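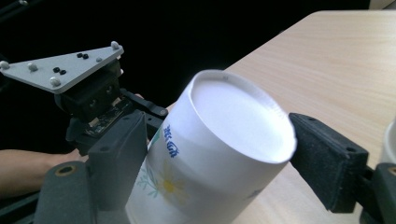 ## Compare a remake with the original

1. Watch the original first, with subtitles, not dubbed. *Jilora* runs over 90 minutes, so leave the evening free.
2. Write down 5 scenes you remember the next morning -- don't look anything up.
3. Watch the remake within 3 days.
4. Find the same scenes and note the start time of each in both films.
5. Mark what changed: setting, dialogue, music, ending.

If a scene is missing from the remake, write "cut" and move on to the next one.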